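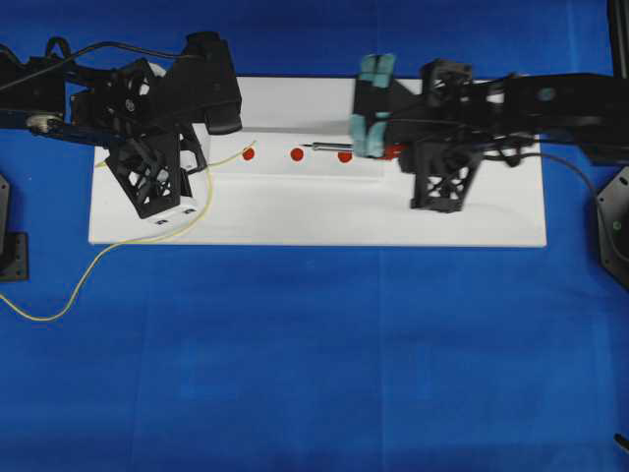 Weiße Platte auf dem blauen Tuch, Werkstatttisch.

Sonntag, nachmittags

Endlich wieder Zeit für den Kleister, und ich bin ganz froh, dass es im Haus so still ist. Nighat hatte mir ja schon vor Wochen gesagt, dass der Weizenstärkekleister nach dem alten Jumstead-Rezept zu fett wird, wenn man ihn nicht lange genug stehen lässt, und ich muss ihr wohl recht geben (ungern, aber bitte!). Heute also 35 g Stärke auf 500 ml Wasser, kalt angerührt, eine Weile quellen lassen und dann langsam erwärmt, immer schön rühren, bis er glasig wurde. Danach zwei Mal durchs Sieb gestrichen. Beim ersten Mal blieben noch Klümpchen hängen, beim zweiten Mal lief er herrlich glatt durch.

Probiert habe ich ihn an den Vorsatzblättern aus dem Urnenthorper Kirchenbuch, also natürlich nur an den Abschnitten, die Lucinda mir zum Üben überlassen hat. Das dünne Japanpapier legt sich sehr willig an, die Faserränder verschwinden fast. Am dickeren Papier von Tessier wellt es sich noch, da war ich vermutlich zu großzügig mit dem Pinsel. Zwei Streifen liegen jetzt unter Gewicht zwischen Löschkarton, die sehe ich mir morgen früh an.

Rafferty, falls du das liest: der breite Ziegenhaarpinsel verliert Haare, bitte nicht mehr für die guten Sachen nehmen. Ich habe ihn ins untere Fach gelegt. Und der Löschkarton geht zur Neige, Demetrius wollte in Jodiston mitbestellen – bitte nochmal nachhaken, er vergisst es sonst bis Januar.

Rest vom Kleister steht im Kühlschrank, zugedeckt und beschriftet. Wenn er säuerlich riecht, weg damit. Offen bleibt die Frage, ob man für das Tessier-Papier stärker verdünnt oder lieber vorher feuchtet. Ich neige zum Feuchten.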